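Infrared sauna blankets - anyone get real results?

donby_hen
Joined: March
Posts: 418

My sister-in-law swears by hers. The clinic in Calbridge sells the Ilico one for $400 and the woman at the desk told me it "draws heavy metals out through the skin". I asked which metals and she gave me a brochure. Has anyone had something measurable out of one of these, as in a number that moved?

Paraschiva C
Posts: 1,829

I've used mine three nights a week since winter and I sleep better and my shoulders are looser. I don't need a number to tell me that.

florin_g
Posts: 2,000

Paraschiva, you also told us in the other thread that you gave up wine and started going to bed at nine. Which one fixed your sleep?

Sweat is mostly water and salt. Your kidneys and liver do the clearing out. If you want to be warm for forty minutes, fine, but a hot bath is free.

Paraschiva C

A hot bath doesn't reach the muscle the same way. And I wasn't asking for your permission, Florin.

josefien_l

Can we talk about the washing? The cover on mine is meant to be wiped, but the towelling insert goes through the machine every single time and it still comes out smelling a bit like a gym. That's a load of laundry per "detox".

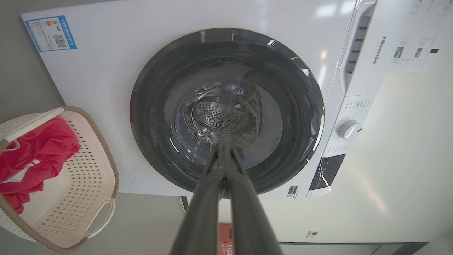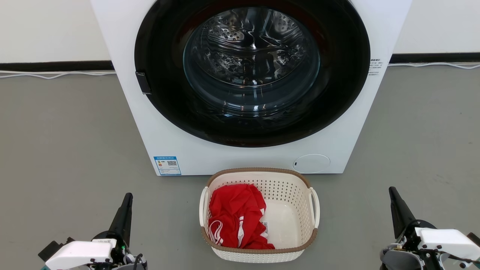

The washer, door open in the first one and the glass of the door in the second.

florin_g

Add the power and water to the $400 then.

Traian T

I'd go a bit easier than Florin. There's some decent research on ordinary saunas and blood pressure. What I haven't seen is anyone showing that a blanket does the same job - the sellers just borrow the sauna studies and hope you don't check. Yoo does it on their site too.

donby_hen

That's pretty much what the brochure did. Four studies at the back, and the two I could find were both on proper saunas.

Josefien, cold wash or warm?

josefien_l

Warm, no softener. Vinegar didn't help.

Paraschiva C

Mine doesn't smell. Are you airing it out first?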